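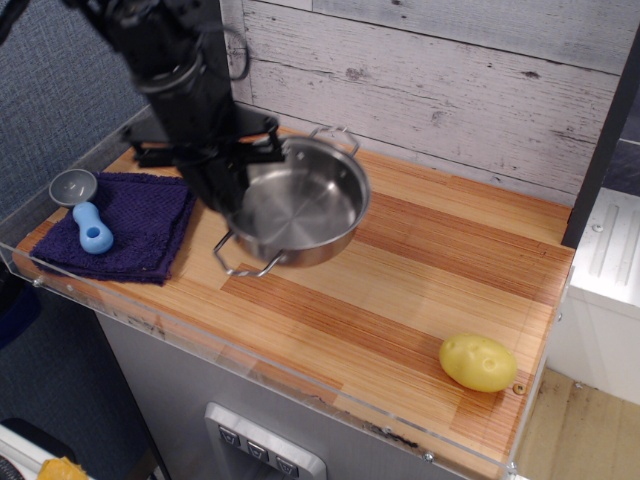 Melis arm and metal-fingered gripper over the play kitchen counter, with pot, towel, spoon and potato.

Melis Bench Arm Kit

The Melis is a tabletop arm kit for people who build at home or share a workshop. You get the arm, the gripper, the power supply and the cable set. You supply the mounting surface, a computer and something for it to pick up.

We sell it as a kit and as an assembled unit. The kit takes most people a weekend. The assembled unit is checked by Seidu Gyamfi at our bench before it goes out, and the check sheet is in the box.

What it is good for

Small objects on a flat surface. Many of our customers use toy kitchens as a test area, as we do. The counters are low, the parts are light and a dropped potato does no harm. Pots with wire loop handles are a good early task, as the fingers can take hold of either the handle or the rim. Soft things such as a folded towel are harder. Start with the grip force low and work up.

Shiny steel can confuse depth cameras. If you plan to use one with the Melis, test it on your own pot under your own lights before you write much code around it.

Mounting

The base plate needs a rigid support. A play kitchen will not carry the arm, so fix the base to a bench or a heavy stand next to it. Theano Rallis drew up a stand in plain lumber that suits a small room, and the cut list is in the manual on page 57.

Clear the full sweep of the arm before you power on. Check above and behind it too – the elbow swings wider than people expect. Leave slack in the cables at every joint and turn each joint by hand through its range before the first run.

If your counter has a raised lip, set the lowest travel height from the top of the lip. The fingers are metal and will mark acrylic.

In the box

Arm, black, in kit or assembled form
Gripper with metal fingers
Base plate and bolts
Power supply with stop switch
Cable set
Hex keys, 2 sizes
Printed manual

Software

The Gekemero control program is included and runs on an ordinary laptop. You can move the arm by hand, save positions and play them back. The saved file holds up to 1,000 positions. Owners who write their own code can skip the program and send joint commands directly. The command list is at the back of the manual.

Spares

Finger pairs, joint covers and cables are sold separately. Order by the part number printed on the bag label. Finger pairs from the older Janasico gripper do not fit – the bolt spacing is different. Part 67, the short wrist cable, is out of stock until December.

Support

Graziella Costa answers questions on kit assembly and Sandro Fiore handles repairs. Please send the serial number from the base plate with your message.

Page updated 26 March 2024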